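Slate offcut as a work surface — anyone done it?
Sinport Makers Board > Benches, Sheds and Spare Rooms

flumemetti_fan
Posted in April, 8:40 pm

Right, quick one before tea. Redoing the corner of the spare room where I do all my fiddly stuff (repairs, bit of recording, parcels). Old desk wobbles, sick of it. Been offered a big dark grey panel from the Flaklow yard, they were clearing out ends of kitchen runs. Matte finish, slate colour. Cost me nothing but petrol.

Questions. Does a dark matte surface drive you mad for small screws? Do you seal it? And how do you stop everything ending up on the floor next to it, becuase that is where I am at now.

Room is 4 metres on the long side so plenty of space in theory. In practice no.

beddoe_bench
8:52 pm

Dark is great for light coloured bits, useless for black ones. Had a charcoal top for years. Dropped a black grub screw on it once and never saw it again.

Don't bother sealing till you know what it's made of. Might be laminate, might be painted board, might be anything from Flaklow.

tinpot77
8:59 pm

Disagree with above. Dark surfaces are horrible. Every bit of dust shows, every greasy thumb. Went back to plain white and never looked back. Cheaper too, and you can write on it in pencil and rub it off.

beddoe_bench
9:03 pm

You write on your bench?

tinpot77
9:04 pm

Measurements yes. Everyone does.

oddsocket
9:10 pm

I don't.

Matte matters more than colour imo. Had a gloss one under a strip light and got a headache every evening. Matte doesn't bounce the light back at you. You do get shadows on it though, if the lamp's behind you, so think about where the lamp goes BEFORE you fix anything down. I didn't. Four holes in the wall now, only one of them in use.

flumemetti_fan
9:31 pm

ok useful, ta. Lamp is a sore point, the room's got one bright window and one bulb.

Had a go at getting the corner sorted this evening, state of it so far:

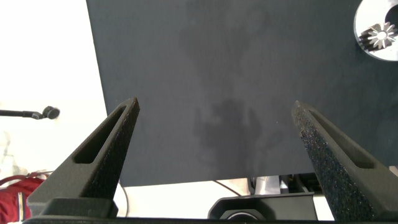

Storage is the real problem. I've got the Flumemetti drawer unit to go in (131 cm tall, bit of a monster) but it won't fit until the rest has a home. Want the big panel kept clear and everything else up off the floor or on the wall. The red bag with the loop handle is what's been annoying me most, it's just where things get dumped and then I go digging for a plug adaptor. Could hang it off a hook by that loop I suppose. Then the thin black rod with the knob on the end needs a permanent spot, I keep catching it with my sleeve. And you can see what oddsocket means about shadows, there's a big soft one right down the middle of the grey. So — lamp first, hooks second, drawers last? Or drawers first and live with it?

mrs_pelmet
9:44 pm

Drawers first! Always the biggest thing first. You can't know where a hook goes till you know where the furniture is. I did my whole sewing room the other way round and had to take down a rail and two shelves when the cupboard came (and fill all the holes, and repaint, and the paint didn't match, don't ask).

Hanging the bag is a good idea but only if you empty it first. A full bag on a hook is just a floor pile at eye level.

tinpot77
9:50 pm

Shadow down the middle proves my point about dark tops.

oddsocket
9:52 pm

You'd get a shadow on a white one as well. You'd see it better if anything.

tinpot77
9:53 pm

Not with two lamps

oddsocket
9:54 pm

then it's the lamps not the top isn't it

beddoe_bench
10:02 pm

Children.

OP what's the round white thing top right with the shiny toothed bit in the middle? Only asking as if it's something you use a lot it wants to be within arm's reach, and if it isn't it wants to go in the Flumemetti.

flumemetti_fan
10:11 pm

It's staying put for now. Use it most weeks so drawers are out, they're deep and I'd never get it back out again.

mrs_pelmet does have me convinced re drawers first. Annoying as it means shifting everything again tomorow.

beddoe_bench
10:15 pm

Fair. Keep it clear of the lamp then, that metal centre is catching the light something rotten.

mrs_pelmet
10:20 pm

Put a towel under the drawer unit and drag it. Take the bottom drawer out first or it'll drop on your foot. Mine did.

gravelpath
10:34 pm

Coming in on the sealing question as it got lost. Try a drop of water on a corner you don't care about. Leave it ten minutes. Soaks in — seal it. Sits there — leave it alone. If it does need it, hard wax oil, thin coats, rag not brush. A 700 ml tin will do that panel and have loads left over for a shelf or two. Do NOT use floor varnish, goes shiny and you lose the matte.

tinpot77
10:37 pm

I used floor varnish on mine. Fine.

gravelpath
10:39 pm

Yours is white, who would know

tinpot77
10:40 pm

It's gone a bit yellow now you mention it

oddsocket
10:46 pm

For the rod, the Sinport hardware place does spring clips, screw to the wall and it just pushes in. I've got 13 of them up for broom handles, tripod legs, a fishing rod, allsorts. Get the ones with the rubber lining, the bare metal kind scratch black paint to bits.

flumemetti_fan
10:58 pm

Clips is a great shout, didn't know they did them. Will go in the morning.

Plan then: empty the bag, drag the drawers in, water test on a corner, then lamp, then clips and hooks. Not doing any pencil writing.

mrs_pelmet
11:02 pm

Measure the skirting board before you push the drawers back. It'll stick out further than you think and you'll have a gap behind that eats pens.

flumemetti_fan
11:05 pm

oh for gods sake. Right, tape measure out

beddoe_bench
11:09 pm

Cut a notch in the back of the unit. Ten minute job with a handsaw.

mrs_pelmet
11:12 pm

Please don't saw a decent drawer unit. Bit of batten along the back edge, level with the top, covers the gap. Paint it or don't.

beddoe_bench
11:13 pm

Notch is neater.

flumemetti_fan
11:20 pm

Skirting sticks out less than my thumb. Going batten, got a length of it in the shed already. Off to bed, will post again once the drawers are in.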